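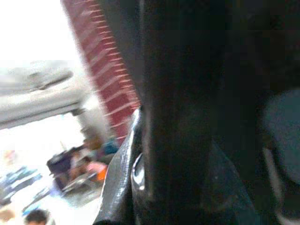 Why did the arm stop in the middle of a demo on Thursday? The wrist camera cable had worked itself half out of its connector, and the controller cut power to the joints when the video feed dropped.

Thread, for the people who asked, and for whoever runs the next one.

Setup first. We had the Andero arm at Skilville with the two-finger gripper and the small camera at the wrist. Same program we ran all of September, same pick list, same speed limit. The only new thing was the cover.

The cover is glossy black and flexible and sits around the base of the gripper. It creases when the wrist turns. We put it on to keep dust out of the joint and never checked what the creases do to the cable underneath.

What they do is pull. A little on every full rotation. The log shows 1471 rotations between fitting the cover and the stop.

First sign was in the log at 65 minutes: a single dropped frame. Then nothing for a while. Then 10 in a row, and the arm went to safe stop with the fingers closed on a part.

Nobody was hurt and nobody was inside the line. The part stayed in the gripper. Safe stop did what it is supposed to do.

The bad bit came after. Someone on our side cleared the fault from the tablet without walking over to look. The arm came back, moved 2 cm and stopped again. That should not have been possible from the tablet.

It was possible because remote reset was left on from commissioning. It's on our checklist to turn it off. The box was ticked. It was still on.

Remote reset is off now, and it takes a key at the cabinet to get it back. Slower, and I'm fine with slower.

I also went back through the wrist video. The dark finger takes up a lot of the view and the bright side is blown out almost to white. We had been using that feed to check the area was clear before a restart. It's not good enough for that. You can't make out people properly in the blur.

So the wrist feed is for picking only. Area check is by eye, standing at the line, before the key goes in.

Boström asked for the log and has it. They suggest a strain relief clip and 30 mm more slack in the cable. Clip is on order. I'd like to see it survive a long run before we show it to anyone.

Sastgate people – you have the same cover on yours. Please take it off and look at the connector before you run again. If the latch is not fully down, don't just push it back in, check the pins. Two of ours were bent.

Next run is with no cover and no audience. Will post the log here.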